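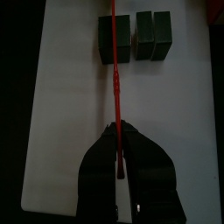

Minutes of the Bravthorpe shared workshop arm group, January 29, 2024. I'm taking the minutes again, so you get them in my words, sorry in advance. We started late as the kettle was on, and went straight to the gripper, which had the most to talk about. The fingers are the blunt black ones with the squared tips, and I said I'd like to keep that shape for now. The long red rod sits upright between the two of them with its rounded end down in the gap, and we spent ages on whether the hold should be that low or up nearer the bumpy bit halfway along. I'm for low. Others want higher. We agreed to try both and write down what happens this time!

The three dark green blocks came up next (the big one and the two narrower ones next to each other). Somebody asked if we could swap them for something that shows up better when the light is poor, and I was all for it until I remembered who'd be doing the painting. Left as they are until June.

Last meeting's minutes: agreed, apart from my spelling of Skavby, now put right.

Money. We have 418 pounds in the pot. I asked for 100 of that to go on a second set of fingers and a spare motor for the wrist, and this was agreed after a bit of grumbling about the price of motors. The Fidlow controller board can wait - it works, it's just ugly.

Software. The Menon branch now opens and closes the gripper from the keyboard, and I've put the closing speed down to a setting of 6, as I kept jumping at the old one. There was a long chat about whether the arm should go back to its rest position by itself when you stop the program. I don't like things moving when I think I've finished with them, so I voted no, and lost. It'll go in with a two second wait and a beep.

Table. White top stays. There was a suggestion to mark out a grid on it in pencil and I'd quite like that, but only if it rubs off.

To do:
Me - order the fingers and motor, write up the two rod holds.
Software lot - the beep.
Everyone - please put the small hex keys back in the tin, I had to borrow one from the bike people again.

Any other business: the Skavby visit. They'd like to bring their own arm over and compare notes, and we said yes, date to be fixed. Biscuits to be discussed by email.

Search the minutes
Enter keywords Go

Recent items
Notes on wiring the wrist
Fidlow board: what plugs in where
Skavby visit, first thoughts
Workshop opening hours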